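A Friday at the Callulham packing hall

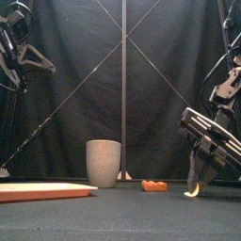 Oosthuizen packs mixed orders for small shops: cups, trays, soap dishes, toys, anything that fits in a carton. The hall at Callulham ships 500 cartons on a normal day, and most of the goods come in sizes and shapes that change from one order to the next. I went on a Friday in December with a group from two other packing firms. We were let in at 8 and given vests and shoe covers.

The company has been moving part of its sorting to two-arm tables over the past year. The software comes from a firm called Gindero. New items are tried at a test bench with a black curtain behind it before they are allowed onto the floor. A cup stands upright and gives the arms one kind of problem. Small curved pieces lie low on the table and give them another, as the fingers have to come down almost to the surface to get hold of them.

Mbali Mthembu runs the floor and took us around. She started there as a packer and did the sorting job by hand for years. Her main point was that the tables took over the reaching and turning, which was the part people went home sore from. What they left behind is checking. A person now looks over each tray before it goes to cartons and handles everything the arms refuse.

There are 96 people on the hall staff. Mthembu said no one was let go over the tables, but two packers who left in the spring were not replaced. One of the visitors asked whether pay had gone up for those who learned to run them. It has, by one grade, after 19 shifts of training. Packers who didn't want to train stayed on cartons at the old grade. She said that is still a sore subject in the break room.

I talked with two of the checkers at lunch. One likes the new work and said her shoulders are better. The other finds it dull and misses having someone across the table to talk to, with the checking stations set so far apart. They both call the whole system Udo, after the name on the control screen.

After lunch we saw the returns area, still done entirely by hand, and the carton line, which has a tape machine older than most of the staff. The noise there is much worse than near the arms, so bring earplugs if you go. Parking is behind the building, and the entrance for visitors is on the side by the loading doors. We finished at the front office, where they handed out the training schedule for anyone who wanted a copy.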